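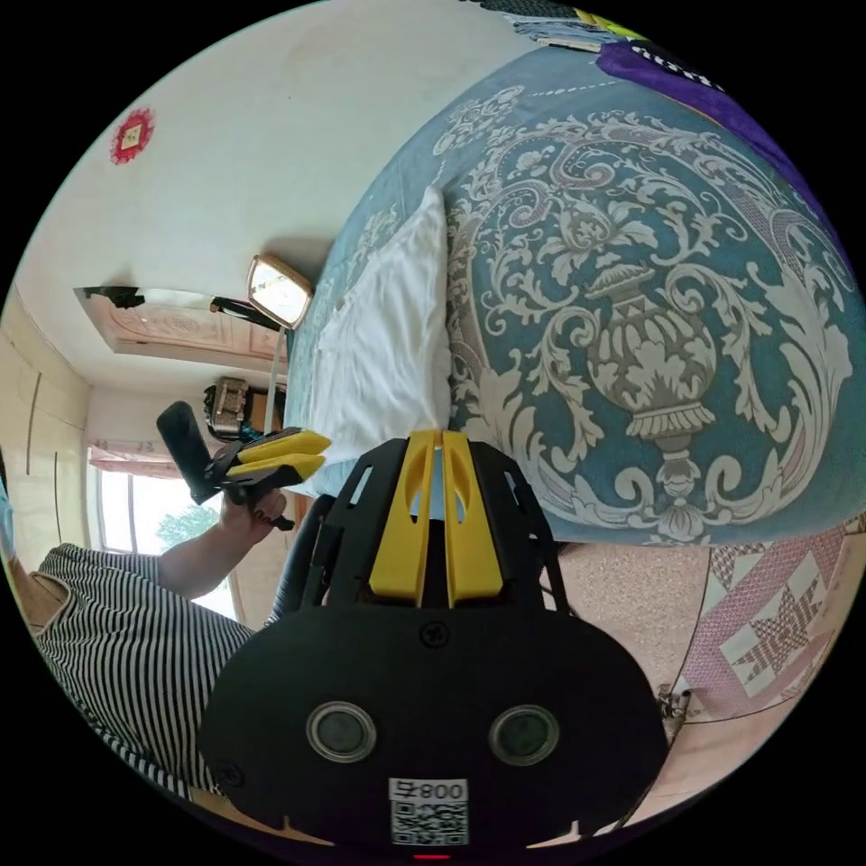 Loltthorpe, April

Tips for folding laundry with the hand-held grippers, put together from what our home collectors have passed along. If you have just picked up your pair from Heywood, welcome! Put the kettle on and read this through before you start.

Start with the bed. A wide bed beats a table for shirts, and a patterned spread is perfectly fine (please don't go out and buy a plain one). The learning system needs to see real bedrooms, with clocks and pillows and all the rest of it.

Choose easy clothes first. A white T-shirt with a print on one side is a lovely beginner's piece, as you can always tell which way around it is.

Pinch a small fold, then lift. Margareta Ursu spent her first evening grabbing great handfuls of cotton and wondering why her sleeves bunched up. Take less than you think you need,

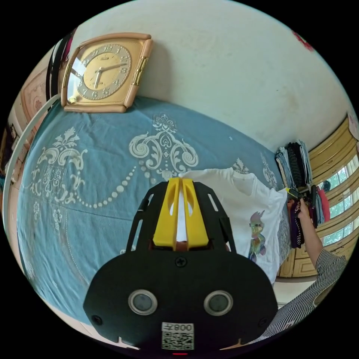
and close the fingers all the way before you raise your hand. If the cloth slips, just go back for it and carry on, because a slip and a second try is a good example too, and we keep those.

Go slower than you would on a regular laundry day. I still rush, I'm afraid, and Amna Abbasi sends my clips back with a kind little note. Thirty folds at an easy pace will do more good than a hurried 157.

Mix up your starting point. Crumple the shirt, turn it, lay it face down, move it nearer the pillow.

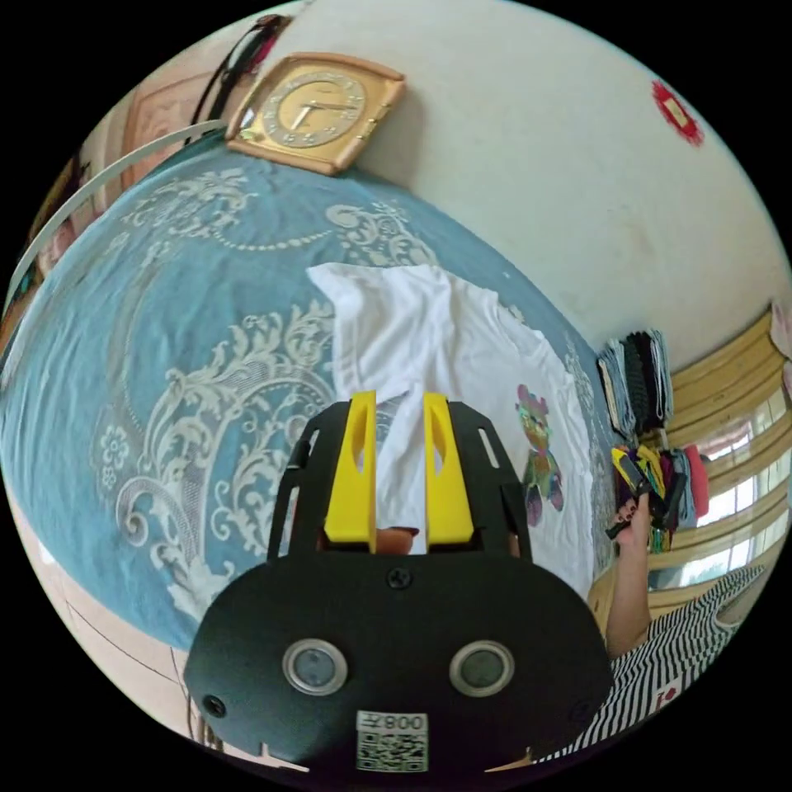
When your arms get tired

Stop for the day! The goal for Clendstead is 3,000 folds between all of us, so there's no prize for doing 500 on your own.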